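Lo que tiramos sin mirar: informe de proyecto
Asignatura de Geografía Humana, grupo de Botond Vida

Cuando elegí el tema de los residuos domésticos en Zosberg, mi idea era escribir sobre el vertedero viejo y poco más. Luego hablé con mi vecina de la calle Dutel, que lleva media vida separando la basura en bolsas de colores, y cambié de plan — quería saber qué opina la gente de los envases pequeños, los que acaban en cualquier cubo.

Preparé un cuestionario de 2 páginas y lo repartí por el barrio de Juhász. Me devolvieron 32 (¡mucho mejor de lo que esperaba!), aunque tuve que descartar 2 porque venían con la mitad en blanco, así que trabajo con 30 respuestas. La pregunta que más discusión trajo fue la de los envoltorios de caramelos y las bolsas de aperitivos. Casi todo el mundo tenía clarísimo dónde va una botella, pero con los envoltorios cada casa sigue su propia ley: unos al amarillo, otros al resto, y un señor me escribió en el margen que él los guarda en el bolsillo del abrigo hasta la primavera.

También pasé una mañana de abril en el punto limpio de Flidano, a 200 metros del instituto. Allí me contaron que los juguetes son su quebradero de cabeza, pues mezclan plástico, tela y metal y la gente los deja junto a los envases.

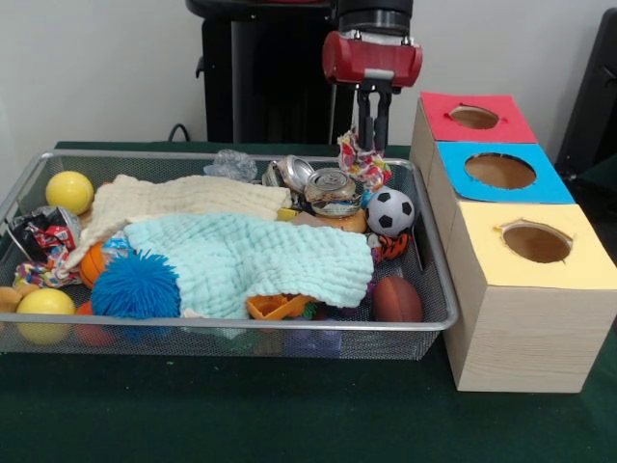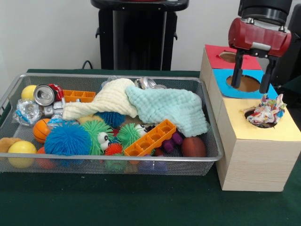

Volviendo a las encuestas, la parte que peor me salió fue la de clasificar las respuestas abiertas. Tenía categorías muy bonitas sobre el papel y no me servían para casi nada. Una lata aplastada o una botella de plástico arrugada, como las de la segunda foto, entraban sin problema en "envases", pero una pelota amarilla me dejaba otra vez sin casilla. Al final abrí un grupo de "objetos dudosos" y ahí fue a parar un montón de cosas. Para la segunda versión quiero rehacer esa tabla y preguntar también en las tiendas de Dutel, que esta vez se me quedaron fuera por falta de tiempo.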